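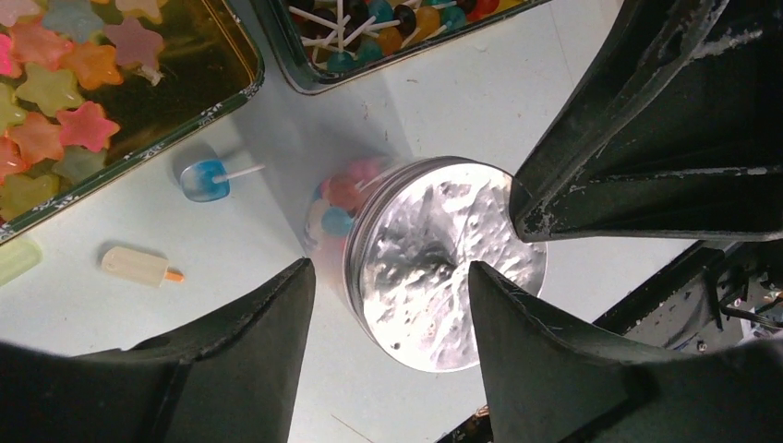 Rurmont Handling Lab, Gripper Group

Talk notes, 12/6/22. Slot is short, so skip the history of the hand.

Leave the foil jar up while people find seats. Let them look at the scratches on the fingers. We did not buy them that way.

What we compared: Addo controller against Kidum controller, same arm, same black fingers, same wrist camera. 46 tries each. Clear plastic jars, because the jar is what customers own and the nice matte test cube is what we own.

Foil lid is the mean part. From straight above, the camera gets bright patches and creases, and Kidum treated every crease as an opinion worth hearing. It kept nudging its center point. Addo picked one center and stuck to it, right or wrong, like my uncle with directions.

Say this slowly: neither one is "better." Addo is faster to commit. Kidum is kinder to the lid. (Pause. Someone will ask which to buy. Say "after the next slide.")

Closing speed. We started at the setting from the Gokonau manual, which I assume was written for bricks. Dropped it four steps. Foil survived more often, and I got a lot of reading done.

Next slide: clear container, stars inside, fingertips on either side. Point out that its contents show right through the wall. Great for sweets and craft bits, bad for edge finding — the camera sees pink star long before it sees plastic. Mention the reflection down the right side too.

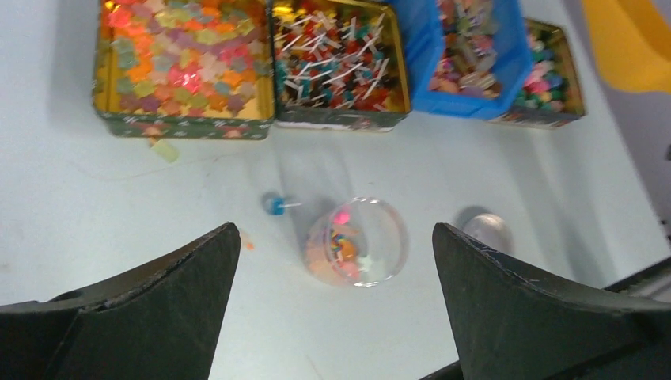 Philomena Gyamfi: I'd put the blame on the lighting before the controller. Run it again with a side lamp and I bet the two scores close up.

Fair. Read her comment out in full, she'll be in the second row. We have a lamp on order and have had since March.

Then the cost slide. Kidum wants a 400 ms settling wait before it closes. Sounds like nothing. Have the room sit through it two times in silence, then ask them to imagine a whole shift.

Questions. If the suction cup people start up, offer them the crumpled foil and a chair.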